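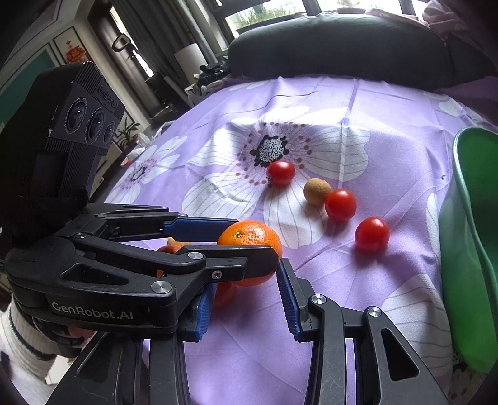 Page 8

Section 4: Sorting and Storing Loose Citrus

This section covers fruit that comes into the house loose, from a market bag or straight off a tree. If you bought a Zistel four-shelf fruit rack, read Section 3 first and have the rack standing in place before you start. The steps are the same for oranges, mandarins, and other small round fruit.

Before you begin

You will need a flat surface at least as wide as a single bed, a clean cotton cloth or bedspread, a soft dry towel, and the shelf liners that came in the box. A bed works well for a large batch. The fruit does not roll as far on a mattress as it does on a table, and you can reach it from both sides.

Patterned cloth is fine. Any color will do as long as the peel stands out against it. Do not use a knitted or fringed throw - stems catch in the loops.

CAUTION: Citrus oil can mark fabric. Use a cloth you can wash, and keep split fruit off it.

Laying out the fruit

1. Clear the surface and spread the cloth. Pull it toward the corners until the larger folds are gone. Small wrinkles help keep the fruit from rolling.

2. Set the fruit down by hand, a few pieces at a time. Do not tip the bag out. A drop from waist height can bruise fruit without leaving a mark you can see.

3. Spread the fruit out so that you can pick up one piece without pushing another. Leave a clear strip down the middle for fruit you have not decided on.

4. Turn off any fan aimed at the surface and open the curtains. Daylight shows soft spots better than a ceiling lamp.

Checking each piece

5. Pick up one piece and look at the stem end. A small greenish scar is normal on an orange and does not mean the fruit is unripe. A dark, sunken, or wet scar means it should be eaten first or thrown out.

6. Turn the fruit all the way around. The peel of a good orange is evenly dimpled and has some shine. Dull patches are usually rub marks from the branch and can be ignored.

7. Press lightly on two opposite sides. The fruit should push back. If one side gives and stays down, put it in the "use now" group.

8. Wipe the fruit with the dry towel. Do not wash it at this stage. Water left in the dimples shortens storage time.

NOTE: Hold the fruit around its widest part. Pinching it at the ends can tear the peel at the stem.

Making the groups

9. Put firm, unmarked fruit on the side of the cloth nearest the rack.

10. Put soft or lightly marked fruit on the other side. It goes in a bowl in the kitchen, not on the rack.

11. Put anything with mold straight into a closed bag, then wipe your hands before you touch the rest. Check the pieces that were next to it again.

Loading the rack

12. Place one liner on each shelf with the ribbed side up.

13. Load the bottom shelf first. Set the fruit in a single layer with the stem end down. The pieces may touch but should not be wedged together.

14. Put the smallest fruit on the top shelf. It dries out faster than large fruit and is easier to keep an eye on there.

15. Slide each shelf in until it clicks. If it stops short, take it out and look for a piece of fruit sitting too high at the back.

CAUTION: Do not stack fruit two deep, even for a short time. The lower layer gets no air and spoils from underneath.

After loading

Shake the cloth outdoors and wash it on a cool setting. Check the rack twice a week and move any soft fruit to the kitchen bowl. From November on, when indoor heating is running, check it every other day and keep the rack away from radiators and vents.

Spare liners are sold in packs of eight as part no. 507. Order them from Tse Home Supply, Stustomdale, or at the parts counter in Wulville.

Text revised 25 July 2020. Section 5 covers onions and potatoes - do not store either one on the same rack as citrus.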